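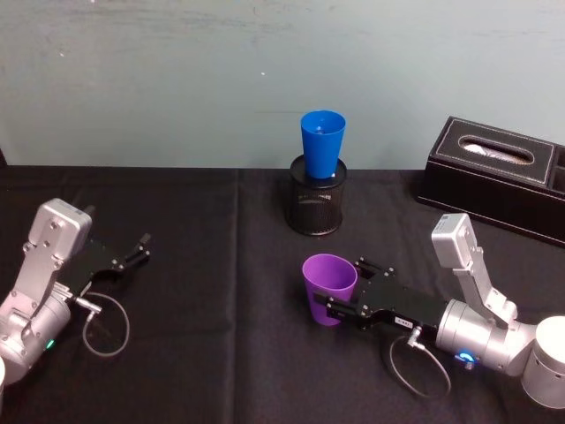 Table with black cloth cover, Birnora Hall

Birnora Hall – Fire and General Safety Walk-Through
Date: May 12, 2019
Floor area: 3000 sq ft
Marked: OK / Fix / Unclear

1. Main exit doors
OK. Both leaves open fully from inside. The last report called the closer "recently serviced" but there is no tag and no invoice in the binder. It closes, so I am passing it.

2. Rear exit, Kisdale Street side
Fix. Door opens. The path beyond it is narrowed by stacked chairs, same as in March. I was told then that the chairs were there for one night. Move them and keep them moved.

3. Exit signs
Fix. Sign over the rear exit is dim on the left half. The test button does nothing I could see. The log shows a pass every month in the same pen and, as far as I can tell, on the same day.

4. Extinguishers
OK, with a comment. Gauges in the green, pins in place. The one by the kitchen hangs behind the coat rail. Anyone who knows the building will find it. Visitors will not.

5. Cloth covers and drapes
Unclear. The supplier, Pacheco, says the covers are flame retardant. The paperwork is one sheet that gives a batch number (1617) and no test date. None of the labels I turned over had a batch number on them, so the sheet could be for any cloth at all. Ask for a proper certificate. Until it comes, no candles or warming trays on covered tables. Hems should stop short of the floor along walkways.

6. Extension cords
Fix. Two cords joined end to end behind the stage. Tape over the join is not a repair. Throw out the brown one.

7. Electrical panel
OK. Clear space in front. Breaker 26 is labeled "spare" and is switched on. Find out what it feeds before anybody turns it off.

8. Posted occupancy
Unclear. The card in the lobby says 293. I would like to see where that came from. The floor plan in the binder is older than the storage room wall, and the wall took a good piece of the floor with it. Check with the fire marshal before the next big booking.

9. Kitchen hood
Fix. Filters greasy to the touch. The Korkska sticker says cleaned in March. Maybe the outside was.

10. First aid kit
OK. Stocked. Eyewash bottle is near its date – replace at next order.

11. Floors and walkways
OK apart from the loose strip at the restroom door, which has been "on the list" through two reports now.

Follow-up: items 2, 3, 6 and 9 to be looked at again in person. A note saying "done" will not close them.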